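Home Explore Notifications Profile

Nazma Khan
Thread, 6 posts

OK so I finally tackled the bag drawer. You know the one. Every tote and shopper I've picked up since moving to Hurwood, all stuffed in one place until the drawer stopped closing.

Dumped the lot on the spare bed and went through them one at a time. 22 bags! For one person who shops twice a week!
14 replies 2 reposts

Kept the big canvas one from Vidal, the one Solène gave me, and the red one – I love that red so much, it goes with nothing I own.

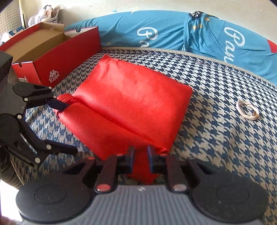 The red one, folded flat on the houndstooth mattress

My method, if you want it: smooth it out, fold the sides in, tuck the straps last. I always used to start with the straps and ended up with a lump in the middle every single time.
9 replies 20 likes

The torn ones are going to be rags. The decent spares go to Milagros, she's always short of bags when she hands out her garden tomatoes.

Drawer closes now – with one finger! Next up is the scarf shelf, probably in December when I need the scarves anyway. Tell me how you fold yours, mine slide all over the place.
3 reposts 31 likes

Show more replies
Back to top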